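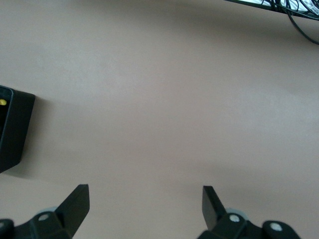
Figure 1. View from the wrist camera with gripper B (flat plate fingers) open above the table.

Comparison of Two Finger Designs for a Small Robot Arm Using the Wrist Camera

Group project report
Tanvir Navaratnam, Zodwa Khumalo, Yogesh Grewal
Supervisor: Sunil Siddiqui

1. Introduction

In our laboratory there is a small arm, which we call Toltari, and it is used by several student groups for picking tasks. The arm had for a long time only one pair of fingers. These are curved fingers with a soft pad, and in this report we call them gripper A. Last year Jahangir Jayasinghe designed a second pair for his own thesis. They are flat black plates with a squared tip, and we call them gripper B. He used them only for cables, so it was not known if they are also good for ordinary objects.

The purpose of our project was to compare the two pairs on the same objects, with the same controller and the same camera. We also wanted to know how much of the table the wrist camera can see when each pair is mounted. In the first weeks of the project we learned that this second question was more important than we expected.

2. Equipment

The arm was controlled with Inero, the control program which was written by an earlier group. We did not change the program, except for the opening distance and the closing speed, which are stored in a settings file. For the logs we used Sikder, a script that saves one picture from the wrist camera and the motor current at the moment of each grasp.

The camera is mounted at the wrist and it looks down to the table at an angle. Because of this angle the fingers always come into the picture from the bottom side. With gripper B fully open, as in Figure 1, the tips lean toward each other and there is a wide part of bare table between them. The left finger looks a little wider and longer than the right one in the picture. We measured both fingers with a caliper and they are the same size, so we think the camera is not exactly in the middle. We did not correct this, as gripper A was tested with the same camera position.

The table has a plain surface without any pattern. This is good for finding objects by color, but it gave us a problem that is described in section 5.

3. Method

We chose 28 objects from the laboratory and from our homes. They were small boxes, bottles, tools, pens, pieces of foam and some fruit. Each object was placed by hand inside the work area, and the person who placed it was not allowed to see which pair of fingers was mounted. This was difficult to arrange and in the end we used a cardboard wall in front of the arm.

A grasp was counted as a success if the object was lifted to the height of the test mark and stayed between the fingers until the arm had finished its turn. If the object fell during the turn, we counted it as a failure, even when the lifting was good. Zodwa Khumalo and Yogesh Grewal both wrote the result on paper and we compared the papers after every session. They disagreed in 2 cases and those grasps were repeated.

In total we made 424 grasps, the same number for each pair of fingers. Changing the fingers needs a screwdriver and some patience. After each change we ran the zero position routine again, because the fingers are never mounted in completely the same way.

4. Results

Gripper A made 155 successful grasps from 212. Gripper B made 169 successful grasps from 212. The difference is not very large, and it becomes more clear when the objects are divided by shape.

For boxes and other objects with parallel sides, gripper B was better. The flat plates touch the whole side of the object and it does not rotate. For pens and thin tools it was also better, since the squared tips can go close to the table. With gripper A the curved end often pushed the pen away before the fingers were closed.

For round objects the result was opposite. Gripper B lost the bottles many times during the turn, and the fruit almost always. We tried a slower closing speed with the bottles, but those trials are not included in the numbers above.

The motor current was higher with gripper B on soft foam. We do not have a good explanation for this. It is possible that the closing distance in the settings file was too small for the plates.

5. Problems with the camera

The detection program sometimes marked a finger as an object. This happened mostly with gripper B and with dark objects, as the fingers have a matte black finish and only weak gray highlights on the edges. We solved it with a mask that removes the lower part of the picture. The mask must be made again if the opening distance is changed, and we forgot this one time and lost a morning of work.

The second problem was the light. The surface of the table is not equally bright in the camera picture. In Figure 1 there is a lighter band across the middle and the right part, and the upper left is darker. The automatic exposure reacts to this when the arm moves. We fixed the exposure to one value, and after that the detection was more stable.

The third problem was other things at the border of the picture. Cables in the top right corner were detected as an object in some early trials. We limited the search area to the middle of the table.

6. Discussion and further work

For the tasks which are usual in our laboratory, we recommend gripper B for boxes and thin objects, and gripper A for round objects. We cannot say that one pair is better for everything. Our objects were also not chosen by any standard list, so another group may get different numbers.

It would be useful to glue a thin rubber layer on the plates and repeat the bottle tests. Jahangir Jayasinghe has already sent us the drawing files, and the next group in the Flollgate course can start from them in September. We also suggest to print the plates in a light color to see if the mask is still necessary.

7. Work division

Tanvir Navaratnam: settings, detection mask, writing of sections 2 and 5.
Zodwa Khumalo: grasp trials, results.
Yogesh Grewal: grasp trials, finger changes, object list.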